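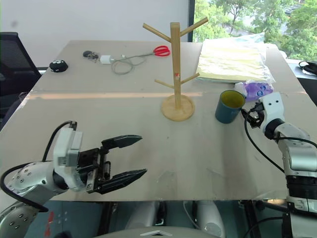 Haldane will be without their first-choice right back until at least February after the club confirmed a partial tear of the hamstring, sustained in training. The player has started every league match this season and ranks second in the squad for minutes played.

The injury leaves the head coach with two options. The first is to move the right-sided center back across, as Haldane did for the final 14 minutes against Poluder in October. The second is to use the academy full back, who has 80 minutes of senior football, all in the cup.

A switch to a back three is considered less likely. Haldane used the shape once in preseason and dropped it at halftime. It also requires a left wing back, a position in which the squad has no natural cover following the summer sale of its reserve left back to Drikano.

The club is expected to look at the loan market when the window opens. Any incoming player would have to be registered in one of the 2 squad places still open, and the wage budget for the second half of the season is close to its limit. A permanent deal has been ruled out before the summer.

Drikano are reported to be willing to let a right back leave on loan, but only with an obligation to buy if he reaches a set number of appearances. Haldane turned down similar terms for a midfielder last year.

The absence also affects set pieces. The right back takes corners from the left side, and deliveries from that side have led to five of the team's nine headed goals. The duty will pass to the left winger, who took corners at his previous club.

The away match at Zotuner is the first he will miss. Kickoff has been moved to 5:30 p.m. for television. Haldane have been allocated roughly 200 additional tickets in the lower tier of the north stand, available to season ticket holders from 10 a.m. through the club's ticket office. General sale will follow if any remain.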